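Rana Ridge loop reopens

The north side of the Rana Ridge loop is open again from August. The new route skips the washed-out section by Suritz Creek and climbs 932 feet to the overlook, then drops back to the Cleline parking lot. Park before 9 a.m. if you can - there are only 32 spaces. Dogs are fine on a leash.

Carry water. The spring marked on older maps is dry by midsummer. 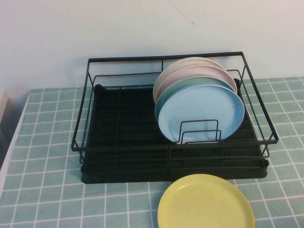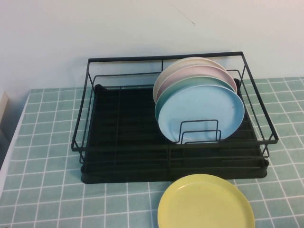
Comments (3)

Is the footbridge back too?

Yes, it went in last month. Single file only.

Did it clockwise, much easier on the knees - the Vulemura side is steep.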